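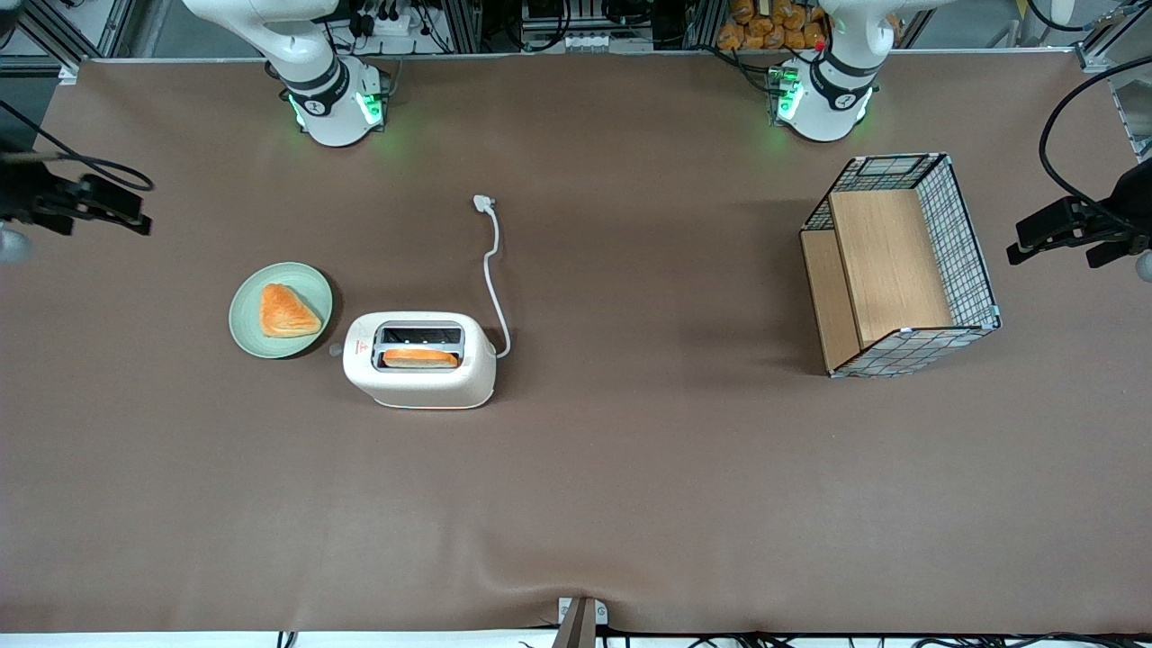

Minutes – Working Group on Bench Rules for Two-Arm Cells
Jul 25, 2021, Hundell office

Present: Pravesh Fourie (chair), Anel Coetzee, Femi Dauda
Apologies: Palesa Lekota

1. Minutes of the last meeting were accepted with one spelling correction.

2. Kitchen appliances. Femi proposed that the plug stays out of the power strip while the arms are moving, unless the task sheet asks for heat. Agreed. Limit for one appliance is 750 W.

3. Speed. Anel asked for 20 percent on the first run of every new task – the present rule says only "slow". Agreed.

4. Base lights. The color must be written in the log before a person reaches over the table. Pravesh will ask Condar for the official color list.

5. Food items. No agreement on how long bread may be used. Moved to August.

Action: Femi to send the new text of rule 29 to all members.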